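Rakunero tooling talk: speaker notes
October 15, 2019
Slot is 60 minutes with questions. Slides 1 to 14, notes keyed to slide numbers.

Slide 1. Title
Say what the talk covers: the software between a hand-held gripper recording and a motion the arm can run. Three pieces: pose tracking, time alignment, and the filter that throws recordings out. The learning side has its own talk and I will send people there.

Slide 2. Where the data comes from
Most of the Wasimico set is recorded by people holding the grippers, with no arm present. The operator does a household task with both hands. We log video, finger opening, and the pose of each gripper. The arm sees none of this until replay.
Mention that the data format is the same for one hand and two hands. A one-handed recording has an empty second stream, and the loader has to accept that.

Slide 3. Pipeline diagram
Walk left to right. Capture, marker detection, pose estimate, smoothing, alignment, filter, export. Stop at smoothing and point out that it runs before alignment. We tried it the other way and the resampling smeared short contacts.

Slide 4. Marker cubes
Each gripper carries a cube with fiducial markers on its faces. One visible face is enough for a pose. Two faces give a much better one, mainly in rotation.
The single-face case has a known flip ambiguity: two poses explain the same corner positions nearly as well. The detector returns both, ranked by reprojection error. The old code kept the first and dropped the second. Do not do this. The tracker now carries both until a later image settles it.
If asked about larger markers: they help at long range, and they also hit furniture.

Slide 5. Tracker
State is position, orientation, linear velocity, angular velocity, per gripper. No coupling between the two hands. We had a coupling term for tasks where both hands hold one object, and removed it. It pulled the free hand off its track whenever the task label was wrong.
Gaps: the tracker coasts on the velocity estimate for a short window, then marks the stream as lost. Lost segments stay in the file with a flag. They are not interpolated. Planning code downstream must read the flag.

Slide 6. Time alignment
Video, finger opening and pose arrive on separate clocks. Offset is estimated once per recording from a clap of the fingers at the start, then held fixed. Drift over a normal recording is below what we can measure with this method.
Show the plot with the bad offset. The fingers close after the object has already moved. A policy trained on this learns to close late.

Slide 7. Filter
The current set has 2000 recordings. The filter passes 1272. Leave the number on screen for a moment, people will want to write it down.
Reasons for rejection, in order of frequency: pose lost during a grasp, missing finger clap, workspace limits exceeded at replay. The third is a planning failure and those files may come back when the planner improves, so they go in a separate folder.

Slide 8. High reach at a wall 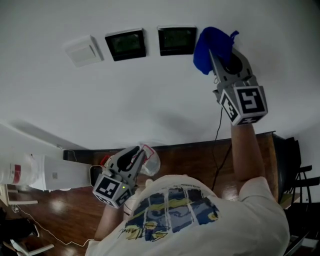

Slide 9. What the high reach does to the tracker
The last slide is the layout to keep in mind. One gripper is up against the wall with a blue cloth in its fingers, the other is low, over the edge of the wooden surface. The two cubes sit at different heights, one on each gripper.
Cover three points:
Visibility is checked per hand. A recording is not rejected when one hand is lost, only when the lost hand is grasping.
Cloth has no useful rigid pose. The exporter writes the gripper pose and finger opening, and leaves the object pose field empty.
Contact with a wall does not show in the pose stream until the gripper stops moving. We have no force channel. The Brelcombe controller therefore replays wall segments with low stiffness along the wall normal.

Slide 10. Replay planner
Joint limits first, self-collision second, then collision between arms. Time scaling is allowed, path changes are not. If the path cannot be followed the planner reports the first failing sample and quits. Both arms share one time scale, or the hands lose their order.

Slide 11. Viewer
Live demo if the network holds, recorded clip if it does not. Open the Pattinasarany viewer, load a passed file, then a rejected one. Show both pose hypotheses drawn together. Toggle the lost flag.

Slide 12. Open problems
Offset estimate without the clap. Flip resolution in the opening seconds, before there is any motion to use. A wall normal taken from the recording instead of typed in by hand.

Slide 13. Release
Loader and filter are going out in January. The tracker follows once the config format is frozen. No date for the planner.

Slide 14. Questions
Keep the filter table from slide 7 ready as backup.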